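Can a robot do my chores yet? Checking in again

So it's May, which means it's time for my yearly rant on whether I can finally stop folding laundry. Last year my answer was a flat no. This year I'm at "no, but ask me again after lunch," and I'd call that progress!

What got me going was a long thread on the Grulis forum – 637 replies when I gave up and went to bed – about what a home robot should learn first. Dishes won, because dishes always win. But a lot of people in there kept coming back to cloth, and I think they're right. A plate is the same shape every time you reach for it. A towel never is. You drop it on the floor and it lands in a brand new heap, with the corners tucked away somewhere in the middle, and you have to find an edge before you can do anything else with it.

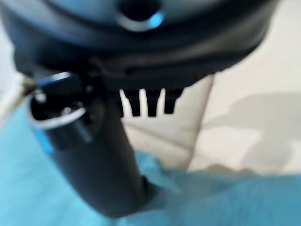 I do this without thinking while I'm watching TV. My own pile last night was 32 things, 33 if you count the sock with no partner, and I couldn't tell you how I picked up a single one of them. My hands just went and found the corners. How do you write that down for a machine? I have no idea, and I've been reading about this stuff for years (my shelf is embarrassing, please don't look at it).

The other thing is the room. Shop floors get painted lines and bins that stay put. Varghese, the cabinet shop near me, has had a machine loading panels for a while now and it's great at it, mostly because the panels always show up in the same spot. Try that in a living room! Pillows wander, cords end up on the floor, people stick their feet out right where you need to go. Tidying a couch is maybe a one-minute job for me, and I still wouldn't bet on a robot getting all the pillows the way I like them.

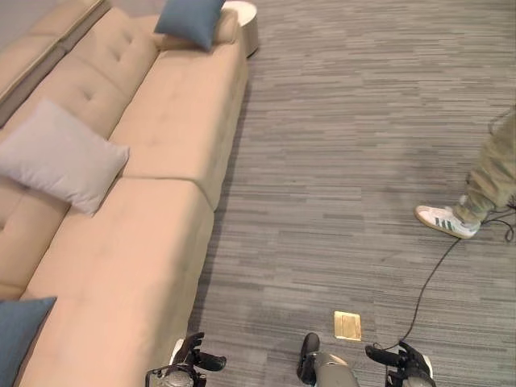 Couch, throw pillows, two robot hands and one human sneaker.

Would I pay for one? I put my number at $3,000 last year and I'm sticking with it, as long as it does towels AND fitted sheets. Someone in the comments told me to look at Uten and Haltier, so those are next on my reading list. If you've seen either one fold anything bigger than a washcloth, please tell me how long it took. Bonus points if there was a cat in the room.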